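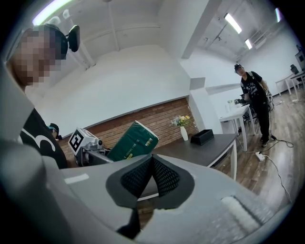 The Follport's mesh-covered finger pads, seen from its own camera, with a green package just beyond them.

October
By the Appiah workshop desk

Follport hand-held gripper from Lillska: review

The Follport is a gripper you hold in your hand. You squeeze it, the fingers close, and a camera on the body records what the fingers are doing while the software works out where the whole thing is in the room. The recordings are then used to teach a robot arm the same job. It costs £691 with one set of finger pads, a cable and a padded bag. The tripod shown on the Lillska order page is extra.

We had been using a Plundura kit for the same sort of work since spring, so most of what follows compares the two. We bought our Follport at full price.

Setting up

Getting it ready took an afternoon. The printed guide covers charging and pairing and then sends you to the website, where the calibration page is written for the older model. The button names differ. If you have the current one, ignore step four and go straight to the finger calibration, which asks you to open and close the gripper slowly until the bar fills.

After that there is room mapping. You walk the gripper round the work area and let it look at everything you are likely to face. It did well with our brick wall and badly with the plain white ones, and the first map drifted whenever we turned towards the white side. Moving a few pieces of furniture and making a second map fixed most of it. The Plundura kit has the same weakness but tells you about it during the walk. The Follport waits until you load the files.

In the hand

The housing is light grey and curved, and it is larger than you expect from the product page. Two of us found it comfortable. Our third tester has small hands and needed to shift grip after every few runs. There is a ribbed strip on the body that your palm ends up near, and it stays clean if you wipe it. The housing itself shows marks quickly.

The weight sits forward. For short jobs at table height this is no trouble. For anything above the shoulder, such as putting packets back on a shelf, it starts to pull at the wrist within a quarter of an hour. Plundura put the battery in the handle and theirs balances better.

Finger pads

These are the best part. The two pads are covered in a dark textured mesh and meet at an angle, so a packet or a box edge tends to settle into the gap on its own. We tried bagged beans, a vase, folded cloths, mugs and a set of plastic trays. The beans were the hardest thing we had on the Plundura, whose smooth pads let the bag slide down as it sagged. With the Follport we dropped it a few times on the first morning and hardly at all after that.

Mugs by the handle are fine. Mugs by the rim need care, and a wet rim will slip. Thin cloth is poor. You can pick up a folded edge but you cannot easily separate two layers, and we gave up trying to record that job.

The mesh does hold crumbs. A dry toothbrush gets them out. Spare pads are sold in pairs and fit with two screws, both of which are small enough to lose.

Recording

Start and stop are on one button -- a short press for each -- with a beep to confirm. The beep is quiet. With the air conditioning on and people talking, we missed it often enough to spoil runs, and there is no light you can see while looking at the fingers. A buzz in the handle would solve this.

Over the trial we recorded 124 runs of one task: pick up a packet, carry it to a table, put it in a tray, let go. Of those, 105 were usable. Most of the lost ones were missed starts. A few had tracking jumps, nearly all while facing a white wall, and the software flagged those without being asked. On the Plundura we would have had to watch every file through to find them.

Other people in view caused less trouble than we feared. Our room is shared and we did not clear it. Tracking held with people standing and walking in the background, so long as they did not fill most of the picture. The lens is wide and sees a great deal of the room, so tell anyone nearby that you are recording and decide beforehand how you will treat faces. The Follport software has no tool for blurring them. We did it separately, and it added a job to the end of each day.

Software

Version 2 is plain and quick. You get a list of runs, a preview, a keep or discard tick and a notes box. Export worked first time. You cannot rename a batch after it has been saved, so a typing mistake on Wednesday is still in our folder names now. Searching the notes is also missing.

Did the robot learn anything?

Our arm learned the packet task well enough to be worth showing to colleagues. It is reliable with the packets we recorded and less so with a taller box we left out. We would expect that with any kit, and more varied recording is the answer. Trim the pauses at the start of each run before training. Our first attempt copied them and the arm hung over the packet before moving.

Good points: finger pads, flagged tracking errors, fast export.

Bad points: front-heavy, quiet beep, out-of-date calibration page, no face blurring.

If you mostly handle packets, boxes and trays at table height, buy the Follport over the Plundura. If your work is overhead or all cloth, keep what you have. We are keeping ours and have ordered a second set of pads.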